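Clillelholm Insulated Shopping Bag

Red and white, with a silvery lining and white handles. By Plundau. 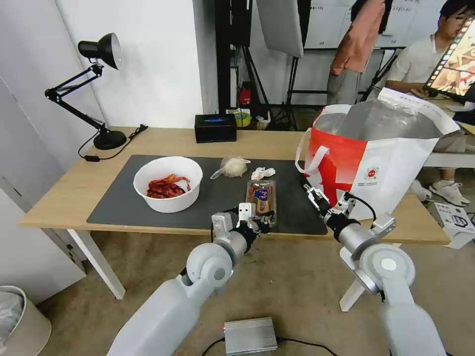 Product details

The Clillelholm is an open-topped carrier for chilled and cooked food. The outside is white with a bold red sweep across the side and a small round red logo low down on the right. The handles are white. Inside, the insulated lining runs right up to the top edge, so food packed near the opening is covered as well as food at the bottom.

It takes the sort of shopping that doesn't stack neatly. A packet of rolled food can go in upright, with small bags of loose items down the side. We don't recommend putting an open bowl in the bag. If you are taking cooked crayfish or other shellfish to someone's house, let them cool, move them to a lidded tub and put the tub in first.

The bag stands open on a table while you load it. It folds flat when empty and will go in a kitchen drawer or behind a car seat.

Keeping food cold

The lining slows down warming but does not chill anything by itself. Use 2 ice packs for a full bag, one at the bottom and one on top. Put food away in the fridge as soon as you get home.

Cleaning

Wipe the lining with a damp cloth and a little washing-up liquid, then leave the bag open until dry. Do not machine wash, tumble dry or iron. Shellfish can leave a smell - a spoonful of bicarbonate of soda in warm water will usually shift it. Keep sharp shells and claws away from the lining, as a puncture can't be repaired.

Ordering

Order code 391: Clillelholm bag, red and white
Order code 392: Clillelholm bag with ice packs

Shops and caterers can order through Brinkmann, our trade partner. Printing your own logo is possible on runs of 3,000 or more. Artwork goes to Emilian Mihăilă in the Plundau print office, and proofs are sent out before anything is printed.

The older Illesus bag is no longer made. Its ice packs fit the Clillelholm, so there is no need to buy new ones if yours are still sound.

Page updated August 16, 2024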